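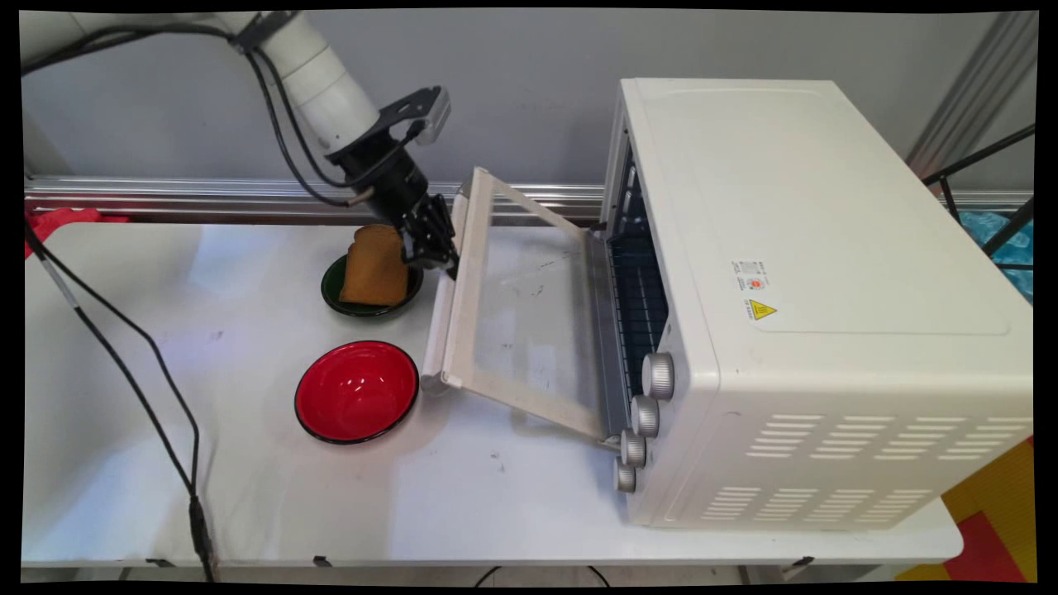 Marchand Launches Paid Subscriber Channel on Prodex

DUNDWOOD, Wed 26 June — Singer and reality television personality Hilkka Ahonen will open a paid subscriber channel on the creator platform Prodex next week, her management company Marchand said today.

The channel will carry weekly videos, early demos and a monthly live question session. Subscribers will also get first access to tickets for her winter shows in Brekedbridge.

Ahonen first became known as a contestant on the dating series Brekedbridge Nights, where she appeared in 13 episodes. She has since released two albums and toured as a support act.

"People have been asking me for longer videos for a long time," Ahonen said. "I wanted one place where I decide what goes up and when. Some of it will be music and some of it will be me talking about my week."

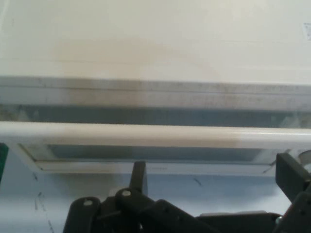 WHAT SUBSCRIBERS GET

The first 1,000 people to join will receive a signed lyric sheet by mail. A further 300 places are set aside for members of her existing fan club, who will be sent a sign-up code by email. Codes can be used once and can't be passed on.

All material on the channel is suitable for viewers 16 and over. Ahonen will not take paid private messages, and Marchand staff will not answer messages in her name.

"We had several offers and Prodex gave her the most control over her own recordings," a Marchand spokesperson said. "She keeps the rights to everything she posts — that was the main point for us."

WINTER SHOWS

Ahonen will play two nights at the Dundwood Hall in Brekedbridge in December. The hall holds 3,003 people. Subscribers can buy up to four tickets each before general sale opens. Support acts will be announced later.

ABOUT MARCHAND

Marchand is a talent management company based in Dundwood. It represents singers, presenters and television personalities.

Press contact: Marchand press office, Dundwood. Interview requests should be made in writing and should name the outlet and the deadline.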